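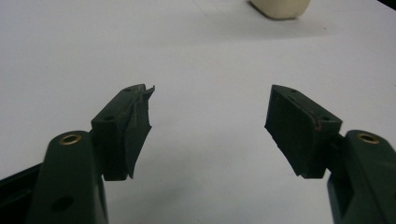
My sister told me I was nuts to spend real money on a folding table, and that any cheap one would do the job. Well, I've had the Overgaard for two summers now and I'm still glad I ignored her!

I bought it for jigsaw puzzles (1000 pieces is my usual size) and it gets dragged out for potlucks, wrapping paper and the odd sewing weekend too. It's matte white, so there's no glare from the lamp when I'm hunting for sky pieces, and it wipes clean with a damp rag. Coffee came right off. Beet juice took 2 tries and some baking soda.

The legs lock with a good solid click, and it seats 4 without anybody bumping knees. My old Bultine wobbled every time someone reached for the chips, so this feels like luxury.

Gripes? It's heavy, and the carry handle digs into your fingers if you're going farther than the driveway. The rubber feet also come off – I lost one in August and the replacements only come in a full set, grr.

I'd still buy it again, but get the felt pads for wood floors.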